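Marking up old pamphlets for the Uslow archive, quick version

Scan first, then OCR, then proof agianst the paper copy. Don't fix the author's spelling. Only fix what the OCR got wrong.

Header block goes at the top: source, translator, transcriber, year of first printing. Translator unknown? Write "unknown", don't leave it blank.

Page numbers in square brackets, where the page turns. Footnotes at the end of each chapter, numbered straight through. 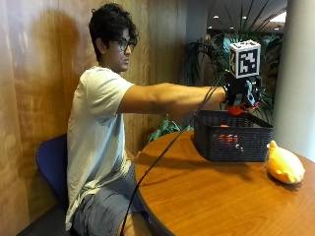
What if two editions disagree?
Follow the earlier one and put the later wording in a note. The Clolen pamphlet has 92 of these, mostly commas, so skip commas.

Save as plain text, UTF-8. File name is the catalog number, like 391 or 482, then the year. Upload to the Simov folder and somone will index it by November.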